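4. The Open Day as a Field Condition

4.1 Setting and Program

The two preceding sections reported results obtained with the door closed. What follows concerns the open day held at the Stondolgate site in March, at which the same bimanual system was run in front of visitors who had not read our task definition and who, as will be seen, brought task definitions of their own.

The invitation came from the Wemard outreach program, whose flyer promised "robots that tidy up." We had proposed the wording "contact-rich manipulation of articulated household objects," and were thanked for it. The system was shown in 2 sessions, morning and afternoon, separated by a lunch break during which the robot was switched off and the authors were not. Radka Ionescu ran the console. Lejla Todorova stood at the rope and talked to people, a duty assigned on the grounds that she had once taught middle school.

The demonstrated task was disposal: open the lid of a small tabletop bin, keep it out of the way, and put an item inside. The controller was the one described in Section 3, fine-tuned on 200 teleoperated episodes collected at Prokthorpe. No parameters were changed for the day. The one concession to showmanship was a slower approach speed, which we had expected visitors to find reassuring. Several of them asked whether the robot was tired.

4.2 The Lid

A bin lid is a modest object. It is round, it weighs little, and any adult in the building can deal with it while carrying on a conversation about parking. For a two-handed system it brings together most of the things we would prefer to meet one at a time: a thin rim, a hinge whose axis must be inferred, a body that slides if pushed, and an opening which the hand itself tends to block from the head camera as soon as it does anything useful.

Our earlier work on drawers and cabinet doors had the comfort of furniture that stays put. A tabletop bin offers no such loyalty. A push on the lid is also a push on the bin, and the policy has to arrange its contacts so that the first effect is larger than the second. In the training episodes, operators solved this in many ways, few of which they could describe afterward. One operator insisted that she always held the rim from both sides. The recordings show that she did so less often than she believed, and usually when someone had just reminded her.
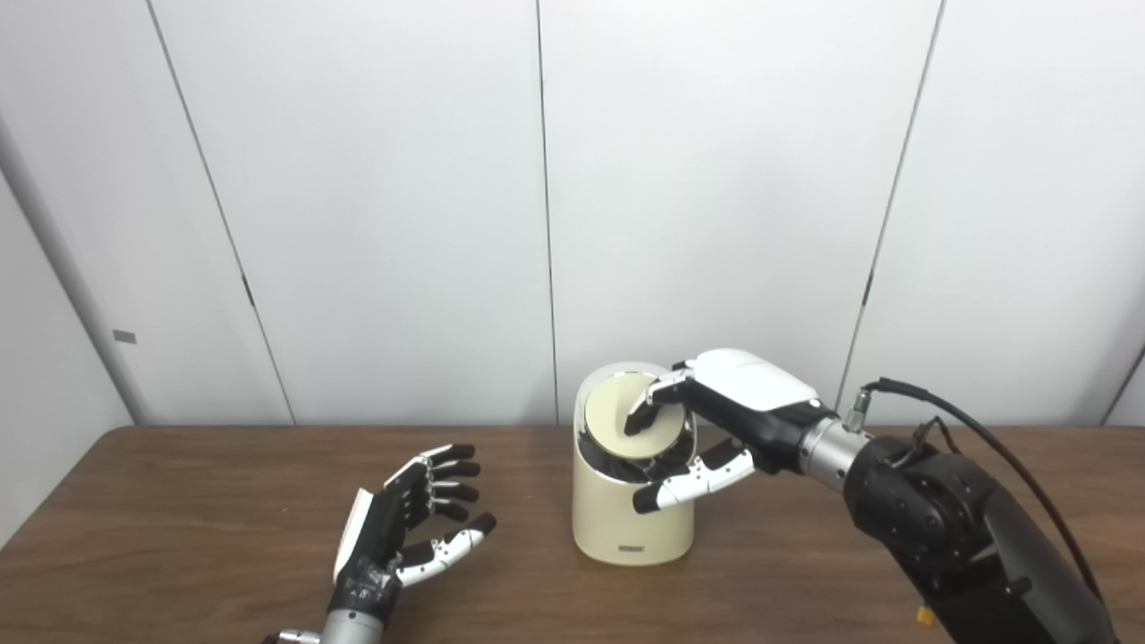
Figure 4. Lid contact by the right hand, with the fingers above the tilted lid and the thumb below it. The left hand is open at lower left.

The grasp in Figure 4 is what we call the sandwich, a name that began as a placeholder and has now survived three drafts. It gives the controller opposing contacts on a thin part, so that lid motion can be commanded in either direction without a regrasp. It also puts a large amount of robot over a small amount of lid. From the visitors' side of the rope, the part of the task we had spent a year on was mostly visible as the back of a hand.

Todorova dealt with this by narrating. Her narration was accurate for the first few trials and then, by her own account, became "more of a sports broadcast." We mention this because it affected the data. Visitors who heard a commentary waited through pauses of the policy that visitors without one took for the end of the show. The planner replans when its estimate of the lid angle becomes unreliable, and during replanning the arms hold still. Laboratory staff read stillness as computation. The public reads it as a breakdown, or else as thought, and we were unable to predict which of the two a given group would settle on.

4.3 What Visitors Looked At

We left comment cards on a table near the exit. Over the day 766 were returned, a rate of participation we attribute to the pens, which had the Wemard logo on them and which were not returned. The cards carried a single open prompt: "What was the robot doing?" Answers were coded by both authors separately, with disagreements settled over coffee.

The majority named the right hand and the lid in some form. A sizable minority wrote about the left hand. This surprised us, as the left hand has the smaller part in the opening phase: it is kept open in a palm-up posture, low and to the side, until the policy calls for it. In our notation this is the idle pose. On the cards it was "asking," "waiting for a tip," "being polite," and, in one careful adult handwriting, "the only one of the two with any patience."

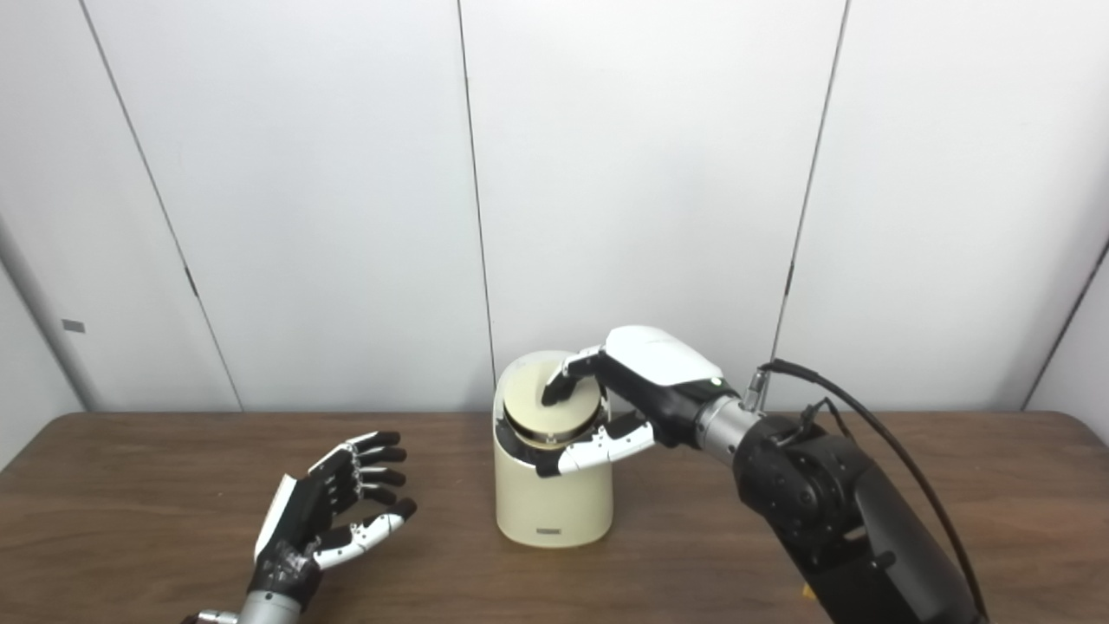

Figure 5. Right-hand contact on lid and body together, with the left hand held in the idle pose away from the container.

The posture has a dull origin. Palm-up was chosen at Prokthorpe as the pose from which the left hand could reach the widest set of pre-grasps with the least wrist rotation, and it was kept because changing it would have meant collecting the episodes again. Nothing in the reward or in the demonstrations encodes a request. Even so, with the index finger of one hand on the lid and the other hand held out beside it, as in Figure 5, it is easy to see how a reader of body language would go wrong. Two people told Todorova that the left hand ought to help. One told her that it was supervising. We have since started to use "supervising" in the lab log, and it has begun to appear in the commit messages.

The consequence for interface design is less funny. If bystanders assign intent to a parked limb, they will make decisions on the basis of that intent, including the decision to hand it something. The rope prevented this at Stondolgate. Ropes are uncommon in kitchens. Radulović and colleagues, commenting on an early version of this section, suggested that we close the idle hand into a loose fist, and then pointed out that a fist beside a bin may be read as well. We tested neither alternative and recommend that someone with a larger budget do so.

4.4 Audience Requests

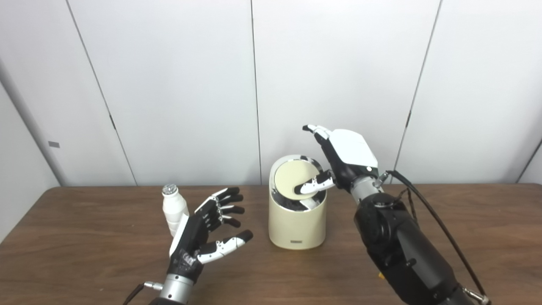 Visitor requests were the least controlled input of the day, and we had failed to plan for them. The program listed a fixed sequence of trials. Visitors treated the list in the way diners treat a set menu, and asked whether the robot could do the other thing. The other thing was most often the item waiting on the table. Where the small white bottle stood just behind the open left hand, the lower part of it was covered by the plating of the palm, and people at the rope wanted to know why the robot did not simply pick up what it was nearly touching before troubling itself with the bin. The question is a fair one. Our task graph opens the lid first for the reason that the graph was written that way, and the bottle comes later in it. A person would likely take the bottle first, or do both together and never know that there had been an order. Ionescu explained precedence constraints to a man in a bicycle helmet for most of a trial. He listened politely and said that he would still have started with the bottle.

We did try it his way once, at the end of the afternoon. The reversed graph was typed in at the console and passed the syntax check. The robot then declined to move, having been told to place an object through a lid that it had not been told to open. We record this as correct behavior. The audience recorded it as a strike, and applauded.

A second class of request concerned the single finger. Cards and questions alike returned to the way the system would lay one fingertip on the lid and push, with the rest of the hand curled back. Several visitors found this more convincing than any grasp, and a few described it as the moment at which the machine looked as if it knew what it was doing. In the policy's terms, the fingertip push is the low-confidence option. It is selected when the rim estimate is too poor to commit to the sandwich, and it is the robot's nearest equivalent to poking a thing to see what happens. We have not found a tactful way to put this on a flyer.

4.5 Limits of the Observation

The open day was not an experiment and should not be cited as one, although we expect that it will be. Trial order was not randomized. Lighting was that of the booth and did not change, so the results say nothing about the late sun that defeats the same cameras at Prokthorpe every clear afternoon. Visitors came in groups, read one another's cards, and in at least one case copied them. The narration was uncontrolled, and grew.

Nor can the cards be lined up with individual trials. We had intended to print a trial number on each one, and the numbered cards were delivered the following Monday, well wrapped, with an invoice. All counts in this section are therefore pooled over the day, and we make no claim about which robot behavior produced which remark. Readers who want per-trial measures of lid angle and contact force will find them in Section 3, where no one applauded.

One change to the system did follow directly. The replanning pause is now accompanied by a soft tone, at the suggestion of a visitor who wrote that the robot should "hum if it's still there." The tone has no effect on task performance. Ionescu, who sits closest to the speaker, has asked that its volume be treated as an open research question, and it is taken up again in Section 6.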